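Home | Courses | Handouts | Calendar | Contact

Handout 2: Keeping stock in a small shop
Posted in April by the course office, Triltton Evening Program

This site uses cookies to remember your login. Accept | Settings

These notes go with the second class. Bring them with you, along with the stock sheet you started last time.

1. What counts as stock

Stock is anything you bought in order to sell, plus anything you bought to make something you sell. Bags, tape and till rolls are supplies. They go on a separate sheet. People mix the two up in their first year and then cannot work out why their margins look thin.

Stock is money you have already spent. A shelf of goods that sits for a year has cost you the purchase price, the space, and whatever else you could have put there.

2. The reorder point

The reorder point is the stock level at which you place the next order. You need three figures: how many you sell in a day, how many days the supplier takes, and a safety amount.

Reorder point = daily sales x lead time + safety amount

Take a shop that sells 2 boxes of candles a day. Its supplier, Huet, takes 18 days to deliver. The owner wants a safety amount of 8 boxes. The reorder point is 2 x 18 + 8 = 44 boxes. When the count drops to 44, the order goes in, even if the shelf still looks full.

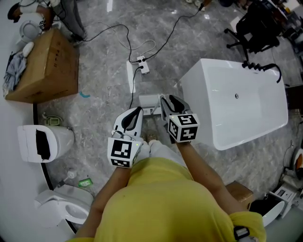

One student wrote in after the last class to ask whether the safety amount should be the same for every item, as her shop sells both greeting cards and garden pots and she had used 8 for everything. It should not. An item with steady sales and a reliable supplier needs very little. An item that sells in bursts, or comes from a supplier who is often late, needs more. Look at your worst month and work from that.

3. Order size

Small orders mean more delivery charges and more time spent checking goods in. Large orders tie up cash. Most suppliers push you toward the large order with a price break. In our case Girkiditz drops its price at 50 units. Before you take the break, work out how long 50 units will last. If the answer is longer than a season, the lower price may not be worth it.

4. Counting

Do a full count at least once a year, and part counts in between. Count before opening -- 7 a.m. is better than closing time, when everyone wants to go home. Write down what is there, then compare with the book figure. Do not look at the book figure first. 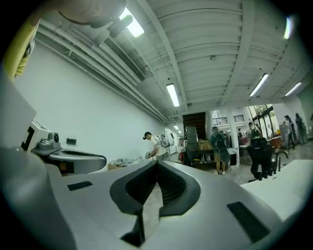
When the two figures differ, check the boring causes before you suspect theft. Goods get booked in twice, returns go back on the shelf without being entered, and a case of 12 is put down as a single item. Correct the book figure, note the date and the reason, and sign it.

5. For next class

Pick five items from your own shop, or use the Rorkix price list at the back of the course pack. Work out a reorder point for each one. Show the daily sales figure you used and where it came from -- a guess is fine at this stage if you mark it as a guess.

Read the section on slow-moving goods. We will start with markdowns.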